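Notes from the Wostbridge animation art open day

I drove over to Wostbridge in July for the open day at the Scanlon collection, which holds production art from a handful of small television studios. Most of it is cels and layout drawings. The building is a former school on the east side of town, with parking in the old playground. Doors opened at 10 a.m. and admission was free, though you had to sign in and leave bags at the desk.

## The Skakia cels

The main reason for going was Skakia, the undersea serial that ran for a single season of 22 episodes. Very little of the art was kept. The collection has 20 cels on show, mounted in pairs wherever two survive from the same sequence. The best pair comes from the cave episode: the captain with the lantern raised, then with it lowered. The color of her gloves differs slightly between the two. Caoimhe Cullinane, who led the tour, put this down to a second batch of paint and said the same change can be spotted in the broadcast episode if you go through it slowly.

Only one cel is displayed with its original background, the harbor wall at night. The others sit on color copies or on plain card, and the labels say which is which. I was glad of that, having bought a "matching" setup years ago that was nothing of the kind. The label for the diver cel gives the wrong episode. It says "The Salt Door," but the diver has the patched air hose, and the patch doesn't appear until the following story. I mentioned it at the desk and they wrote it down.

Several of the cels have lines that have started to lift, mostly in the black areas around the eyes. Those are kept flat in a drawer case with a cover you raise yourself. Please lower it again when you've finished.

## The workroom

The tour went upstairs in groups of 6. Mine was the 11:30, and it ran for 20 minutes, a little less than advertised. Cullinane talked about storage for most of it: paper between the cels, no plastic sleeves for anything with soft paint, and a cool room with the blinds down. She doesn't restore lost paint. If a piece has come off, it goes in a labeled envelope behind the cel and stays there.

Someone asked about tape. Her answer was to leave it alone until a conservator has looked at it, even where the adhesive has gone brown and crossed into the picture area. She had a Skakia layout drawing out with tape along the whole top edge and the scene number written on the tape, so removing it would mean losing the number as well.

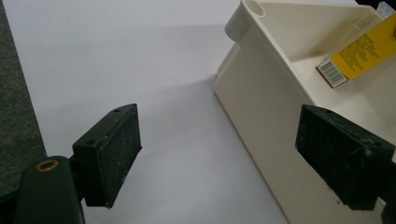 ## Trodby drawings and the sale table

Across the hall were pencil drawings for Trodby, the studio's later comedy about a mail carrier and his goat. I never cared for the show, but the drawings are livelier than what reached the screen. The model sheet with the goat's walk is worth the stairs.

The sale table had posters, postcards and a thin booklet on the Skakia backgrounds. I bought the booklet. It reproduces the harbor wall across two pages, with the fold straight through the lighthouse. No original art was for sale, and the desk couldn't take cards.

Cullinane expects the cels to stay up until October, with the drawer case changed over once before then.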